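Last revised 12 Jul 2024. Applies to kitchens supplied by Romovus with Cilteo worktops and Kouris door fronts.

# Kitchen surfaces and doors: frequently asked questions

These answers cover cleaning, sealing, adjustment and minor repair. They do not replace the fitting sheet supplied with each order. Where the two differ, follow the fitting sheet.

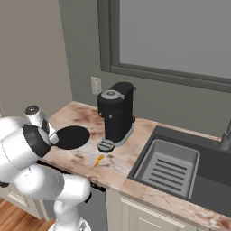
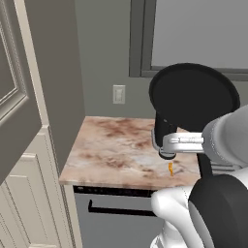
## Worktops

**How often does a marble worktop need sealing?**

Every 23 months for the standard impregnating sealer, or sooner if the surface fails the water test. Marble-effect worktops are not porous and must not be sealed. The sealer will sit on top and leave a haze that has to be removed with solvent.

**What is the water test?**

Put a teaspoon of clean water on the worktop and leave it for ten minutes, then wipe it off. A darker patch means the stone has taken up water and needs sealing. Repeat the test near the sink and near the hob, as these areas wear first.

**How do I tell which worktop I have?**

Check the order code on page one of your invoice. Codes starting with M are natural marble. Codes starting with E are marble-effect. If you have moved into a property and have no invoice, look at the underside of the front overhang: the E range carries a printed batch number there.

**Can I use vinegar or limescale remover?**

Not on natural marble. Acid etches the polish, and a sealer gives no protection against this. Use a pH-neutral cleaner and a soft cloth. On the E range, diluted vinegar is acceptable if rinsed off within five minutes.

**What temperature can the surface take?**

The E range is rated to 143 °C for short contact. Pans straight from the hob or oven can exceed this, so use a trivet. Natural marble tolerates more heat but can crack if one spot is heated quickly.

**Does a scratch count as a defect?**

Only if reported before the fitter leaves and noted on the completion form.

## Doors

**What paint is used on the panelled doors?**

A two-part water-based paint from the Cillenik range, satin finish. Touch-up bottles are sold under part number 955. State the colour name when ordering; the part number is the same for all colours.

**My touch-up paint does not match. Why?**

Doors change slightly in colour over the first year, with pale shades tending to yellow in low light. Shake the bottle for two minutes, apply a thin coat and let it dry overnight before judging the match. Wet paint always looks lighter.

**How do I clean the mouldings?**

Use a dry, soft paintbrush for dust and a damp cotton cloth for grease. Work along the moulding. Do not use melamine sponges. They are abrasive and will polish the satin finish to a shine.

**A door has dropped and catches on its neighbour. What should I do?**

1. Open the door fully and support its weight.
2. Loosen the two height screws on each hinge by half a turn.
3. Lift the door to the required height.
4. Tighten the top hinge first, then the others.
5. Close the door and check the gap. It should be 3 mm along its full length.

If the screws turn without gripping, the plate has pulled out of the carcass and needs a fitter.

**Are the hinges covered separately?**

Yes. Hinges are covered for 200 months from delivery, excluding damage caused by doors being forced beyond their opening angle.

## Orders and service

**When is the spare parts desk closed?**

For two weeks at the end of December. Orders placed in that period are dispatched in the order received once the desk reopens.

**Who deals with technical queries not answered on this page?**

Fotini Karamanlidis, technical support. Include your order code and the postcode of the installation. Queries sent without an order code take longer to process.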